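4.2 Garment handling on soft furniture

The bench trials in Section 4.1 used a flat plywood top, which is the easiest surface for a two-arm build of this size. Most people who fold clothes at home do not clear a workbench first, so we repeated the folding task on upholstered seating. The robot was the second Arach build, assembled in the shared workshop at Gornimham from printed parts and hobby-grade motors. The control code was the Sturklow branch described in Section 3, with no changes apart from the height limits.

Soft surfaces cause two problems for a low-cost arm. The first is that the surface gives way. When a fingertip pushes down to get under a hem, the cushion sinks with the cloth and the gap the finger needs does not open. On plywood we could set one fixed approach height and leave it alone. On a cushion the right height depends on where the finger lands, and it is lower near the middle of the seat than at the rounded edge. The second problem is friction. Woven upholstery holds on to knit fabric, and a sleeve that slides freely on wood tends to stay where it is and bunch up.

We therefore split the work between the arms. One gripper holds the garment down with a fingertip while the other is free to reach for the next edge. Figure 8 is from a jersey trial on gray upholstery, with the right gripper in the holding role and the left one open and clear of the cloth.

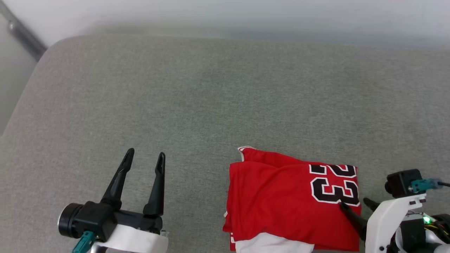
Figure 8. Folded red jersey with the number 23, held by one finger of the right gripper. The left gripper is open.

Why use a fingertip to hold the cloth instead of closing the gripper on it?

A closed grip lifts the fabric a little even when the arm is told to stay still, and the lifted part pulls creases into the layers around it. Pressing with one finger keeps the stack flat and needs no exact knowledge of where the edge is. The cost is a steady load on the shoulder motor, which we limit in software.

Jerseys were harder than the cotton T-shirts used in Section 4.1. Smooth sports fabric slips over itself, so a fold that is lined up when the gripper lets go can drift as the arm backs away. Printed numbers add stiff patches that resist bending along some lines and spring back along others. We did not try to detect the print. The operator chose fold lines during the demonstrations, and the policy was left to pick up whatever habit this produced.

Training used 489 demonstrations, all recorded by teleoperation in the Gornimham workshop between February and the end of the build period. We then ran 29 test trials on upholstery. A trial was scored as a success if the garment ended as a single bundle with no sleeve outside it and the operator had not touched it. By this measure 17 trials succeeded. Failures were mostly missed hems, where the free finger passed over the edge and closed on nothing. The rest were cases in which the holding finger was withdrawn too early and the top layer opened again.

Two changes to the hardware came out of these trials. The fingertips were reshaped to a narrower profile following the Ledesma pattern, and the motor leads were given more slack at the wrist after one connector worked itself out during a long reach. Neither change was made until the upholstery trials were finished, so the results above are for the original parts.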